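Timness Roadside Flare Set, 12 pack
Item no. 3492
Sold by Vachon Road Supply
In stock, ships from our Hotia warehouse

LED road flares for breakdowns, fender benders, flat tires on a dark shoulder. No flame, no smoke, no burn marks on the pavement. Twelve pucks in a zip case, plus 2 spare battery doors (people lose them).

Press the button once for steady red. Again for slow flash, again for fast. Hold it down three seconds to shut off. Works with gloves on.

Magnet on the back sticks to a fender or a trunk lid. Won't stick to aluminum or plastic panels, so check your truck before you count on it. Hook folds out from the side if you'd rather hang one off a cone or a guardrail.

Batteries are AAA, three per puck. NOT included. Take them out if the case is going to sit in a hot trunk all summer, we get a lot of returns for leaked cells and can't cover those.

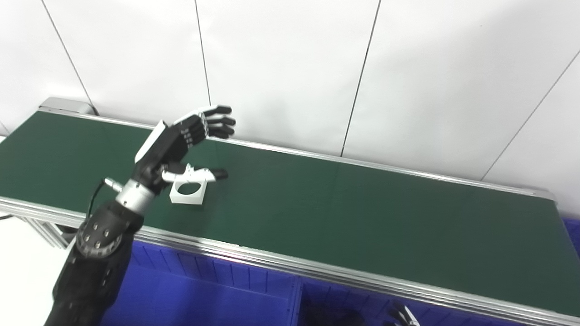

Can I leave the flares out in the rain?
Rain and slush are fine as long as the battery door is closed all the way and the gasket is seated. Don't leave them sitting in a puddle overnight.

Setting them out: get everyone out of the car and well off the road first, behind the guardrail if there is one. Walk facing traffic. First puck goes near the rear bumper, then keep going back toward oncoming cars, spaced out, with the last one as far back as you can safely get. On a hill or a curve start the line before the hill or curve, not after. If you can't do it safely, dont. Stay clear and call 911.

Fleet and department orders
Case of 1250 loose pucks, no zip cases, bulk packed. Tow companies and volunteer fire departments mostly order these. Email Kwesi Acheampong on the fleet desk for a quote - include your tax exempt form if you have one, it saves a round of emails. Allow extra time on bulk orders placed in April, spring is busy for us.

Also fits: the Kindolitz wall bracket, sold seperately. Holds the zip case upright in a van or a garage bay. Screws in the bag, drill bit not.

Returns
Unopened sets, full refund. Opened sets, exchange only unless a puck is dead on arrival. Keep the packing slip. Please test all of them when the box shows up instead of waiting for the night you need them.

Note on color: red only in this set. Amber and blue are separate items, and blue is restricted in many states, so check your state rules before ordering.

Page updated Wednesday, March 26, 2025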